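Drestavden Foam Block Arrangement Set
Data card, version 4

Maintained by the Landry Materials Group. Contact: Josée Fortin.

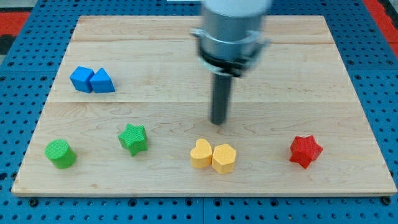

The Drestavden set is a collection of tabletop arrangements made with small colored foam blocks on a maple board. It is intended for work on the naming of shapes, the naming of colors, and the description of where one thing lies in relation to another. The set contains 334 arrangements. Each arrangement is stored as one still picture, one plain text description, and one line of layout notes.

This card covers the physical materials, the way arrangements are laid out, the file structure, the known limits of the set, and the terms of use. It replaces the card issued with version 3.

Materials

The blocks are soft foam with a fine surface texture and a matte finish. Shapes in regular use include the cube, triangular prism, hexagonal prism, cylinder, star, and heart. Colors in regular use are blue, green, yellow, and red. A shape may appear in more than one color, and the same shape may appear twice in an arrangement. Green and red stars, for example, are often placed on the board together. Annotators should therefore give both color and shape when referring to a block.

The board is made of three maple planks joined along their length. The seams are visible and may be used as reference lines in descriptions ("on the middle plank," "across the seam"). The grain varies from plank to plank. The board rests on a blue perforated work surface, and the rows of holes should not be used to state distances.

The board was sanded and refinished in November, before any version 4 arrangements were recorded. Pictures from earlier versions have been withdrawn, as the older finish produced glare on pale blocks.

Laying out an arrangement

Layouts were drafted by Periklis Panagiotou and checked by Bríd Egan. Each draft falls into one of 4 layout families:

Pairs: two blocks side by side and touching, with nothing else on the board.
Row: blocks placed in a line, evenly or unevenly spaced.
Scatter: blocks placed without any intended line or group.
Mixed: any combination of the above.

Blocks stand on a flat face unless the layout notes say otherwise. A triangular prism is normally placed with its ridge upward. Cylinders are placed upright. Stars and hearts may be tilted slightly, and a small tilt is not treated as an error.

Two blocks are recorded as touching only if no wood can be seen between them from the viewing side. Where this is in doubt, the pair is recorded as "near." Stacked blocks are outside the scope of this version.

Descriptions

Every arrangement was described by one annotator and reviewed by a second. Iraklis Moschos wrote the annotation guide and settled disagreements. The main rules are as follows.

Left and right are given from the viewer's side of the board. "Near" and "far" refer to the near and far edges of the board, and "near" in this sense is always written out as "near edge" to avoid confusion with the touching rule.

Color comes before shape: "yellow heart," "blue cube." Trade names and playful names for colors are not used.

A hexagonal prism is called a "hexagon block" in the descriptions. The word "diamond" is not accepted for any shape in the set.

Numbers of blocks are not given in the description. They are kept in the layout notes, where they can be corrected without changing the text.

File structure

pictures/ holds one file per arrangement
descriptions/ holds one plain text file per arrangement
layouts.csv holds the layout family, block list, and touching pairs
guide.txt holds the annotation guide
changes.txt holds the record of corrections

File names match across folders. Arrangement 40 is missing from the numbering. It was a duplicate of another layout and was removed at review, and the remaining arrangements were not renumbered.

Known limits

Lighting was not held constant. The texture of the foam is more evident in some pictures than in others, and shadows should not be relied on as a cue to height.

Hearts are less common than stars. Users who need an even balance of shapes should draw their own sample from layouts.csv.

The set uses a single board. Results obtained with it may not carry over to patterned or dark surfaces.

In 10 arrangements the reviewers could not agree on whether a pair was touching. These carry the value "unsettled" in layouts.csv and should be left out of any scoring that depends on contact.

Terms of use

The set may be used for teaching and for noncommercial research. Redistribution is permitted if this card and the annotation guide are included without changes. Commercial use requires written permission from the Landry Materials Group.

Corrections

Reports of errors should give the file name, the sentence or field in question, and the proposed wording. They are handled by Makis Papadakis. Accepted corrections are entered in changes.txt and included in the next release.

Card last revised: Apr 23, 2019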